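# Bench check, desktop teardown with the arm

Checklist filled in by me, Iveta Murín, for the Gruvstead refurb shop. Abdel Rahman asked for "comments, not just ticks," so he's getting comments! I went through the whole thing at the bench while we were opening up office towers, the ones we strip for parts.

**1. Before the arm goes live**

- [x] Case open, side panel out of the arm's way
- [x] Stop button within reach of whoever is standing there
- [x] Tower unplugged and power button held down
- [ ] Sleeves rolled or cuffed

Comment: the sleeve one I left open on purpose. We used to do all of this with screwdrivers and a loose hoodie was no big deal, but now there are linkages moving over the board and I'd really like a proper rule (and cuffs bought by the company, please, not by us).
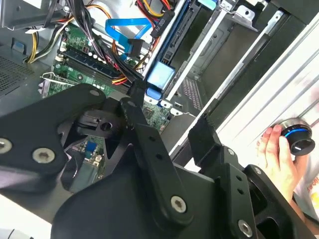
**Cilville, 2023-11-25**

**2. Hands and the gripper**

- [x] Person at the bench knows which moves are theirs and which are the arm's
- [x] Call out "hand in" before reaching past the case edge
- [ ] Call out "hand out" afterward

Comment: everyone says "hand in." Hardly anyone says "hand out," me included, I caught myself at it twice. When it was just me and a tower I never had to talk while I worked, and I kind of liked that. Now it's a talking job, and the new people take to it faster than we old ones do. Needs a reminder at the start of shift, and I'm happy to be the one who nags.

**3. Inside the case**

- [x] Drive cage edges checked for burrs
- [x] Cables lifted clear before the gripper goes down
- [x] Memory and processor out first, if the tower still has them
- [ ] Socket lever closed again

Comment: the lever is my big one this time. If the processor's gone and the lever is left standing up, it's one more thing to snag a cable or a glove on. Close it, even if the board is going straight to scrap! I've written this on the last sheet too. Also, the old sheet had memory and processor down as one line with the drives, and I'd split them, they go in different trays anyway.

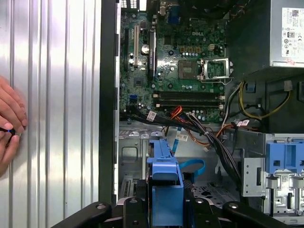

*Item 3: lever up, both memory slots empty.*

**4. What changed for us**

This part isn't really on the form, but Abdel left a box for it so I'm using the box.

My wrists are better. I was doing 32 towers a shift by hand, and by July I was sleeping in a brace. The arm takes the gripping and I do more of the looking and deciding, which connector, which way it's clipped, whether a latch is going to let go or snap. I go home tired in the head and not in the hands, and I haven't decided yet which one I'd pick.

The thing I'd flag as a real safety point is boredom. After 45 minutes of watching, my mind is at the grocery store. Could we swap places at 45 and put it on the sheet as its own tick? The Wokix trainer suggested a longer stretch and I just don't think that works at our bench.

- [ ] Swap time written on the board
- [x] Stool available for the person watching
- [x] Second person in the room

**5. Cables and drives**

- [x] Pull on the connector, never on the wire
- [x] Power connectors before the drive moves
- [ ] Drive caddy latches checked for cracks 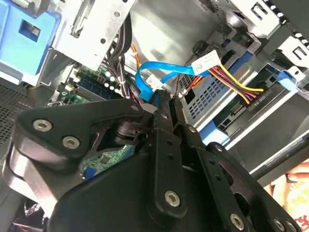 Data cables are where I still want a person making the call. Some of them have a little clip you have to squeeze and some don't, and you can feel the difference with a thumb a lot sooner than you can see it. So my ask is that whoever's at the bench gets to say "leave it, I'll do that one" and it doesn't get marked down as a missed pull. Right now it does, and I've watched people let the arm keep tugging because they didn't want the mark.

The latches I didn't get to, we ran out of time. Please carry that line over to the next sheet.

**Open items**

- Cuffs: with Abdel
- "Hand out" reminder: me, start of shift
- Swap at 45 minutes: needs a yes from the office
- Missed pull marks: needs a conversation, and I'd like to be in it
- Caddy latches: next check

Signed, I. Murín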